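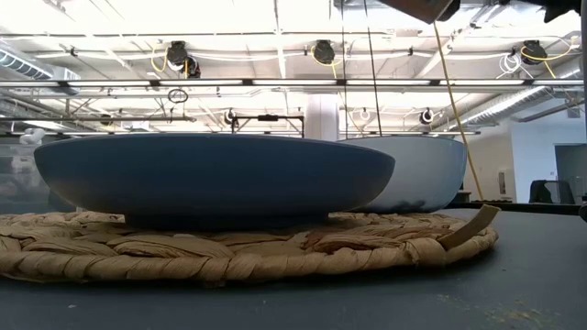 Figure 1. Two of the bowls on the woven mat, seen from table height.

4.2 What people put on the mat, and what they don't

I should say first that I never meant to write a section about placemats. The study was meant to be about breakfast food and where it ends up on a table, and the mat was something I bought in August because the bowls kept sliding about. But once I'd sat down with the notes from our 87 sessions, the mat was all over them, so it gets its own section (sorry to the reader who came for the cereal).

The set-up was the same each time. People were given a round woven mat, some plates and bowls in blues and paler shades, and a mix of breakfast things, and they were asked to lay a place for one. That was the whole instruction. We didn't say what the mat was for, and we didn't say everything had to go on it – a few people asked, and we told them to do whatever they'd do at home.

My guess beforehand was that the mat would work like a tray, with as much as possible squeezed inside the edge. It doesn't seem to work like that at all! People treated the middle of it as the place for the thing they were going to eat from, and the rest as a sort of border zone where items could sit half on and half off without bothering anyone. Cups hardly ever made it on. Darragh Brophy, who did most of the note-taking with me, started calling the outer braid "the kerb", and I've kept his word in the coding sheet since I couldn't come up with a better one.

Packaging was the other thing I'd got wrong. I had a single code for it in the first version, called simply "packet", and it was useless by the end of the first week. A big box that stands up by itself is furniture, more or less: it goes to the back and stays there. A wrapper is much more of a nuisance. It gets picked up, turned over, read, squashed and put down somewhere new,

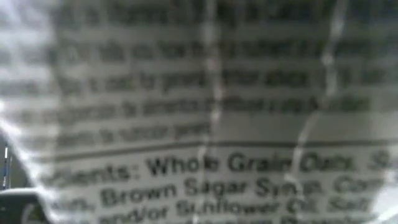

and quite often people would stop laying the place altogether while they went through the ingredients. Whole grain oats came up so often in what they read out to us that I gave reading aloud its own code too. We logged 926 separate moves across the sessions, and more than 30 of them were somebody shifting a wrapper, reading it and putting it back where it had been. I left those in the total. You could argue they aren't moves, and Darragh did argue it, at some length, but they take up time at the table and I think they're part of laying it.
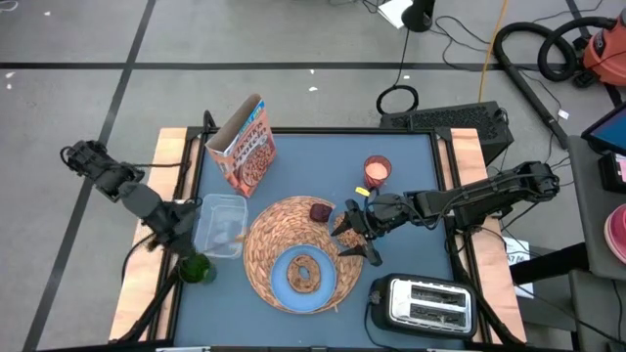
Plates behaved better than I'd hoped, and they're the easiest part of the data to work with. We scored a plate as "centred", "low" or "off", going by where it sat on the mat from the eater's side. Low was the one I found hardest to explain at first. It makes more sense with food in place: with a bagel on a blue plate on the lower part of the mat, there's still room above it for something small and dark red, and the clear bowl of little light-brown pieces can overlap the edge. The cereal box is well out of it in the far corner. We scored that layout as low, with one item on the kerb, and it's a good one to have in mind when reading the table in 4.3.

Crumbs I've left out completely. We did try to record them for a while, but Darragh and I could never agree on what counted as a patch, and the two sets of scores were so far apart that I didn't feel right averaging them. The raw notes are in the appendix for anyone braver than me.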